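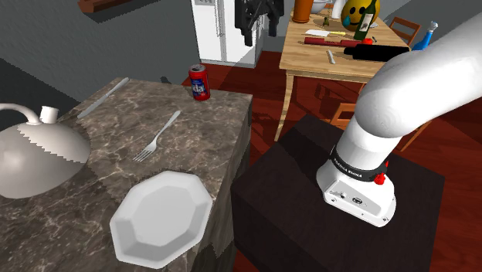
Teleop demos in sim: clearing the can off the counter, how fussy are you about the grasp?

Forum: Arms and Manipulation > Teaching by demonstration

raswood_rig
Joined: January
I'm recording demonstrations in a simulated kitchen by remote control, one arm, keyboard for the gripper and a 3D mouse for the wrist. The task is "pick up the soda can". There is a plate, a fork, a knife and a kettle on the same counter and they are meant to stay where they are.

I have 181 demos so far. The policy trained on them reaches the can nearly every time, but it closes too early and knocks it about half the time. I come down from above and grip round the top of the can. Should I be going in from the side instead? The arm sits on a cabinet to the right of the counter, so the side approach feels cramped to me.

Settings, in case they matter: 20 Hz recording, two views, lighting and textures changed between episodes.

Szabolcs Kocsis
Top grasp is fine for a can. I would look at your pauses first. People driving by remote stop above the object while they work out the depth, and the policy learns the stop as well as the grasp. At the stop it has very little to tell it whether to go down or close, so sometimes it closes.

Plot the gripper height against time for ten or so demos. If there is a flat bit just above the can, trim it.

betancur_b
I don't agree that top is fine. From above, the fingers hide the thing you are trying to grip. I did a mug task last year and changed to a side approach, and the early closing went away. I didn't trim anything.

Yes, it is more awkward to drive. You get used to it after an evening.

raswood_rig
Went back through a batch with the gripper over the can. In the room view I can see the fingers round the top of it with the label still showing underneath, so that view isn't blocked. The wrist view is another matter, it is nearly all finger by then.
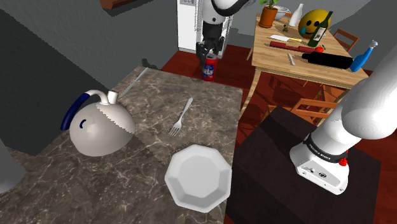

So I suspect you are both partly right. I plotted the heights as Szabolcs said and the flat bit is there in most of them. Some last up to 2 seconds, which is a lot of identical frames at my recording rate. I hadn't noticed I was doing it. It doesn't feel like two seconds when you are driving.

Szabolcs Kocsis
That would do it. Cut them down to a few frames. Don't remove them completely or you get a jump in the joint positions and the arm will jerk there on playback.

betancur_b
Trimming hides the problem. If the operator needs to stop and think, the view they are driving from is bad. Fix the view and record again. He only has 181, it isn't a huge loss.

Szabolcs Kocsis
It's several hours of someone's time. I'd trim, train, and see, then record again if that fails.

Mirko Parisi
We had the same argument at Ulville. What settled it for us was looking at who did the driving. Our newest operator paused before every grasp and the two older hands hardly did. Same views, same object. After a week of practice the pauses went from the new person's demos too.

Also, raswood_rig, do you start the arm from the same pose each time? If you do, add some spread. And put in a few where you miss slightly, back off and correct. Ours never learned to recover until we showed it how. Start the recording after the miss, though, or you are teaching the miss as well.

raswood_rig
Same start pose every time, yes. I didn't know that was bad. I've been throwing away anything with a correction in it because I thought clean was better.

anau
Clean is better if you ask me. I've trained on 470 hand-guided demos on a real arm with no corrections in them and it works. Mixed ones made mine dither near the object.

Mirko Parisi
Hand-guided is a different case, you feel the contact and stop naturally. By remote control you have no feel for it, so small misses are going to happen whether you record them or not. How many of yours had corrections in the mixed set? Ours was a small share.

anau
Nearly half. Perhaps that was too many.

raswood_rig
19 April 2024
Update. Trimmed the pauses and retrained on the same demos, nothing else changed. Early closing is down a lot but it still happens when the can starts close to the counter edge. I'm going to record a new set with varied start poses and a handful of recoveries. I'll try the side approach on a separate set so betancur_b can see the numbers.

betancur_b
Good. Move the wrist camera out a bit before you start, or you'll be comparing two things at once.

raswood_rig
If I move it I have to move it for both sets, and then the old demos are no use for comparison. I'll leave it where it is for now.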